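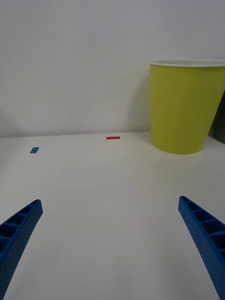 Table surface, rear edge, with paper cup at right.

TABLE AND CUP STATION — INSPECTION CHECKLIST
Site: Givley, Room 5
Inspector: Ladan Najafi
Date: 22 August 2021

Mark each item Pass, Fail or Monitor. Comments are required for Fail and Monitor.

1. Tabletop surface
1.1 Free of chips, cracks and raised edges: Pass
1.2 Clean: Monitor
Comment: Faint smudges on the white surface. Wipe with a damp cloth and dry. Do not use the abrasive pads from the Tudose kit — they dulled the last top in April.
1.3 Level front to back: Pass

2. Wall and rear edge
2.1 Wall clean and unmarked: Pass
2.2 No loose items pushed against the wall: Monitor
Comment: Small red piece lying flat close to the rear edge. No hazard to users. Confirm it is in its assigned position.

3. Paper cups
3.1 Standing upright, mouth up: Pass
3.2 Rims rolled evenly, no splits: Pass
Comment: Yellow-green cup checked by hand at the rim and base. Cups with a softened base go in the waste bin, including those that still stand.
3.3 Spare cups stored off the floor: Pass
Comment: Bistavora carton, 600 per carton, shelf 2. Carton label dry and legible. 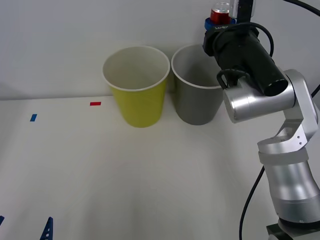

3.4 Clearance between neighboring cups: Monitor
Comment: Yellow and gray cups are nearly touching. Either one can tip the other when lifted. Increase the gap at the next reset.
3.5 Distance from rear edge: Pass

4. Surface markers
4.1 Red and blue strips present left of the yellow cup: Pass
4.2 Strips flat, no lifted corners: Pass
Comment: Pressed down by hand along the full length. Replace with Flernen tape only. Other tape leaves residue.
4.3 Blue strip alignment: Monitor
Comment: Set slightly diagonally. Compare with the layout sheet before correcting.

5. Load and access
5.1 Load rating plate attached under table: Pass
Comment: Plate reads 275 lb.
5.2 Route to door clear: Pass
5.3 Floor dry: Pass

Open actions
Clean tabletop (1.2).
Check position of red piece (2.2).
Separate cups (3.4).
Check blue strip against layout sheet (4.3).

File under record 429. Recheck open items before next use.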